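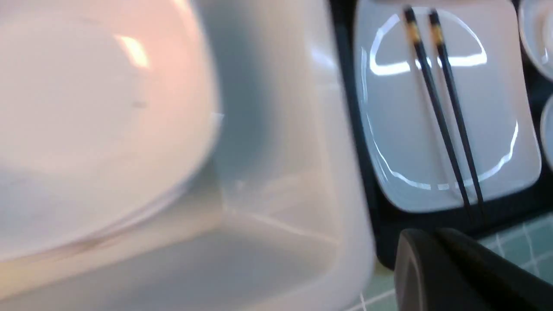

Bendton Supper Club Recipes, the data card

Hi! I keep this collection going mostly in the evenings after work, and people kept emailing me the same questions, so I finally sat down and wrote them all up. If you only want the recipes, grab recipes.csv and skip the rest of this.

What you get

There are 266 recipes from our supper club in Bendton, typed up from index cards, the backs of envelopes and one very greasy school notebook. Together they use 724 different ingredients, counting "fish sauce" and "fish sauce (the good one)" as the same thing, which caused a bit of an argument. Yupin Kongkaew did most of the typing and all of the Thai spellings. Yabsira Hadgu did the Ethiopian dishes and fixed my oven temperatures, bless her.

Files

recipes.csv – one row per recipe, with title, cook, servings, steps and notes
ingredients.csv – one row per ingredient line, joined on recipe_id
units.txt – what we decided a "glass" and a "handful" mean

Amounts are kept twice, once exactly as the cook wrote them (amount_raw) and once in grams or milliliters (amount_clean). If the two look like they disagree, believe the raw one and tell me, please! I did the flour conversions late at night and I don't fully trust them. 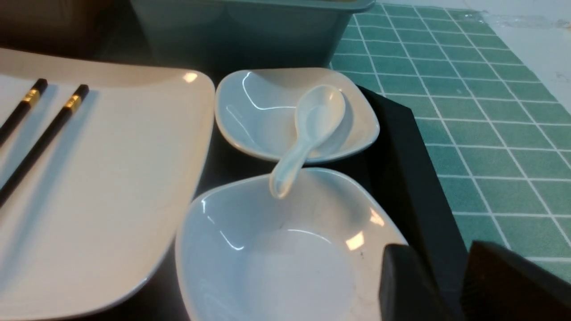

Spelling was the biggest headache by far. We had berbere five ways and I couldn't bring myself to throw any of them out, so the cook's own version stays in name_raw and the tidy one goes in name. Search on name unless you enjoy surprises. Recipe titles are left alone completely, so yes, "Noodles Again" is a real title and there are 2 of them. They're different noodles.

Things that are missing

Cooking times are patchy. Lots of the older cards just say "until done," and I left that field blank instead of guessing. Allergens aren't marked at all, so please don't build anything that tells people what's safe to eat from this. Desserts are thin too (we're a savory crowd, and somebody always brings a store-bought cake).

Changes

May 2022: second release, version 2. Added the soups Yupin had been sitting on since March, merged the duplicate onions, and fixed the broken commas in ingredients.csv.

Using it

Cook from it, chart it, use it in class, whatever you like. Please keep the cook column attached if you pass the recipes along – people are proud of these. Corrections are very welcome, and if you send one, put the recipe_id in the subject line so I can find it.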